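**Call for participants: help us compare grippers and wrist cameras in simulation (February start)**

Do you like watching a two-finger gripper fumble a door handle and wanting to know exactly why? Come work with us for a few weeks! The Orum test group at Nernus is looking for people to run side-by-side trials of two grippers (Miltard and Obi) and three wrist camera mounts, all of it in simulated homes before we book any time on the real arms.

We've got a good pile of material to start from. The last round gave us 3,006 trial runs, and 2,824 of those logged cleanly enough to use. The rest need a patient pair of eyes, and sorting them is a great way to learn how the system behaves.

The homes are ordinary ones, with doors, windows, trim and wood floors, and rendered simply enough that an office laptop can keep up. You'll start the arm from different spots in a room, change one thing at a time (the gripper, the camera angle, the controller gains) and write down what you see.
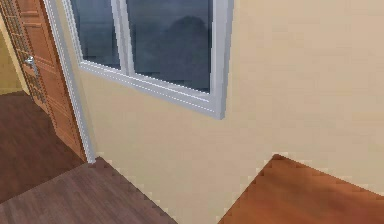

Each session runs 60 minutes, with a 30-minute write-up afterward. Most people do two sessions a week and we're happy to fit them around classes or a day job, evenings included. You can join from home once you've had your first session with us on site.

What you'd be doing:

- running paired trials, Miltard first one time and Obi first the next
- tagging the wrist camera views: is the target in sight, partly in sight, or nowhere?
- trying the new controller against the old one on handles, drawers and cups
- telling us when the scoring sheet makes no sense (please do, it's on version four)

No robotics degree needed. If you can follow a checklist and write a clear sentence about something odd, you'll do fine. Some Python helps with the camera part, and so does having played a lot of video games. People who have fixed bikes or sewn clothes tend to be really good at judging grasps, so say so if that's you!

Participants are paid by the session, write-up time included, and anyone who finishes the full round gets their name in the report if they want it there. Those who stay on can help plan the arm trials in the spring.

To apply, send a few lines to Nafula Shirima at the Orum desk. Tell her which you'd rather start with, grippers, cameras or controllers, and what times of day suit you. A résumé is fine but a paragraph is plenty. We're reading applications as they come in.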